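Household Notes: The Management of Carrier Bags and Shopping

Jul 11, 2026

Further to the previous entry on cupboard shelves, the author wishes to set out the arrangements now in force for the unpacking of shopping. These were drawn up with the assistance of Tayla Cosgrove, with whom the flat is shared, and apply to all deliveries and to anything carried home on foot.

All shopping is to be placed on the round table on arrival. It is not to be left in the hall. Perishable goods are removed first and taken to the refrigerator, and the remainder may wait until the kettle has boiled. Receipts go in the drawer. 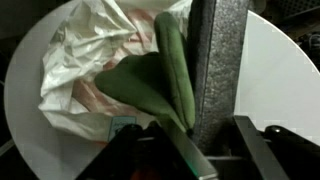 Carrier bags have been the principal difficulty. At the last review the cupboard under the sink held nearly 50 of them, several of which contained other bags. Thin plastic is particularly troublesome, as it creases at once and small items are easily overlooked in the folds. The dark green plush piece, soft and with a seam along one lobe, is the sort of article that should be taken out and put away before the white bag beneath it is dealt with. Labels are to be peeled off where they will come off cleanly. Where they will not, the bag is used for rubbish.

Bags in good condition are pressed flat, folded lengthwise and stored in the Kekel tin. The tin holds plenty if the folding is done properly, and rather few if it is done by Mahfuz Weerakoon, who stays with us in August and has been spoken to. Paper bags are kept separately, upright, beside the bread bin.

Multipacks of snacks remain in their box until opened, after which the box may stay on the table for two days — no longer.

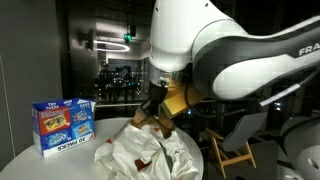 Any packets left after that period are moved to the upper shelf and the cardboard is flattened for recycling. Gemma Caputo has written to ask whether tins should be treated in the same way. They should not; tins go directly to the lower shelf, with the older ones brought to the front.

The table is wiped once everything has been cleared. A further entry, on jars, will follow.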